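Chapter 4
Pattern Underfoot, Pattern Overhead: Living with Printed Surfaces

When I was learning this trade in Halina Sobczak's workroom, she kept 77 samples of cloth and paper in a deep drawer, and on slow February afternoons she would have us pull out two and argue about whether they could share a room. I lost most of those arguments, and I am grateful for every one (even the one over the plaid!). This chapter is my attempt to pass them on to you, with a little more patience and a good deal less shouting.
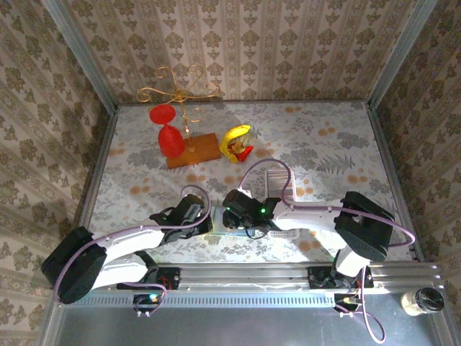
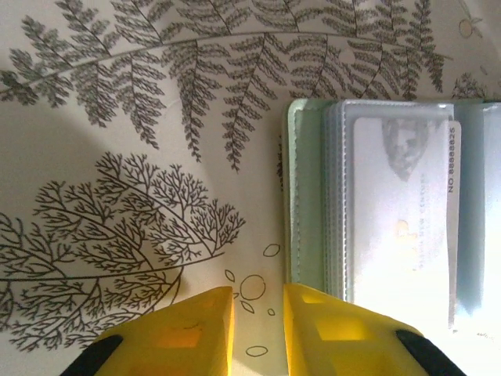

Scale is where we begin, and by scale I mean the size of a printed motif and how often it comes around again. A large, regular motif tends to march, while a fine, scattered one tends to drift, and the two can get along very nicely if one of them agrees to be quieter. Look at the damask wallpaper in the first picture, with its stripes and its ornate medallions in tan and brown, and then at the ferns printed on the surface in both. The walls keep strict time and the fronds wander, yet the soft, muted coloring lets your eye move from one to the other without a jolt. Keep that pairing in mind as you read Section 4.1, where we start measuring repeats with a ruler.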